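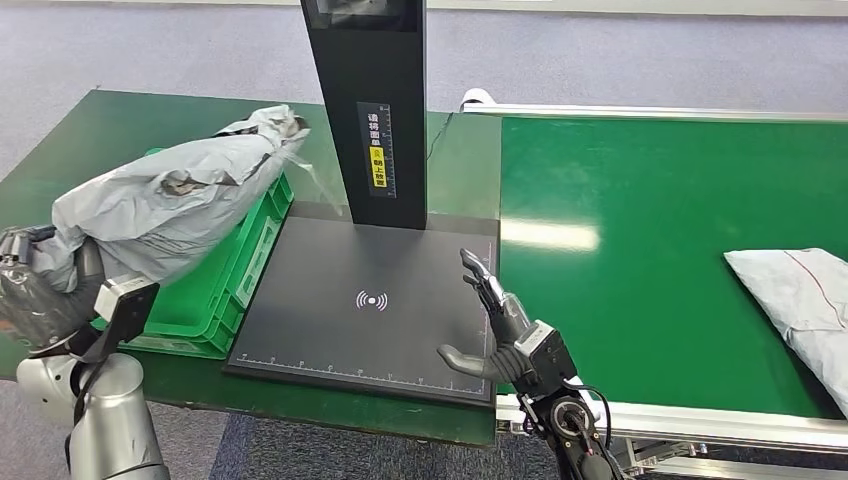
Chapter 2

Does Looking Change How We Feel About Looks?

Before you read

Write down the last three things you saw or heard that were meant to make you feel better about your body. A slogan on a soap bottle will do. So will a poster in a gym or a friend's post. Next to each one, write who paid for it. Keep the list, as you will need it in Section 2.3.

A promise in need of evidence

Few ideas have spread as easily as the idea that we can be talked, shown or coached into liking our bodies. Workshops sell it and schools book speakers on it. Clothing companies print it on tags. The claim usually comes in a friendly form: a person felt bad about how they looked, took part in something, and came out the other side feeling free.

Maybe so. People do change their minds about themselves, and some of them are right about what helped. But a story of this kind is told by the person who is glad, often within days, and often on the website of whoever ran the event. Those who went home feeling the same, or worse, were seldom asked to write a paragraph. When you read ten happy accounts in a row, the first question should be how many accounts there might have been.

This chapter looks at what is known, what is guessed, and what is simply sold. It won't tell you to love your body. It won't tell you not to, either.

The mirror class at Zurkunis

Consider a case we will return to several times. The Zurkunis Center, a small community health program, ran a course called Priko. People met in the evening, stood in front of a long mirror in their everyday clothes, and described what they saw in plain terms: "my shoulders slope," "my knees are wide." Words such as ugly, fat, gorgeous and perfect were off limits. The leader, Iker Aguirre, had read that naming parts of the body without judging them could take some of the sting out of seeing them.

In the first year, 54 people finished the course. On the last evening each of them filled in a form, and nearly all said they felt better about their appearance than when they had started. The center put this on a flyer. A local paper picked it up, and by July there was a waiting list.

What should we make of it? Start with the word finished. The flyer did not say how many people had signed up. If a large group dropped out after the first evening because the mirror upset them, their views are missing, and they are the very views we would want. Next, look at the form. It was handed out by Aguirre, in the room, after weeks of kindness and shared snacks. Most people in that spot will tick the pleasant box. Then there is time. Feeling better on a Thursday night among friends is one thing, and feeling better in a store changing room the next spring is another.

Aguirre, to his credit, raised most of these points himself. "I believe in the class," he wrote in his notes for the center's board. "I can't tell you how much of it is the mirror and how much is having somewhere to go." That second sentence is worth more than the flyer.

Body image and self-worth

The two terms are often used as if they meant the same thing. In this book, body image means the thoughts and feelings a person has about their own body, including how they think it looks and what they think it can do. Self-worth is wider. It covers how much a person thinks they matter, and a body may play a large part in that or hardly any.

The difference counts when someone claims success. A program may raise a person's opinion of their legs and leave them feeling just as worthless at work. Another may leave their view of their legs alone but get them to think about legs less often. Which one worked? The answer depends on what was promised, and many programs are vague on that point.

A larger survey, with its own problems

Later in the chapter we turn to the Tositar survey, which put the same short set of questions to 685 adults and asked them again after a year. It is bigger than Priko and a good deal more careful. It also relied on people who chose to answer a survey about their looks, and that is an odd crowd. Size doesn't fix that.

Key terms for this chapter

body image
self-worth
self-report
dropout
comparison group

Warm-up questions

1. What would you need to know about people who left the Priko course early?
2. Suppose the forms had been mailed out six months later. Would you trust the answers more? Name one new problem this would cause.
3. Aguirre wondered if the benefit came from company. Plan a second class that could help settle the matter.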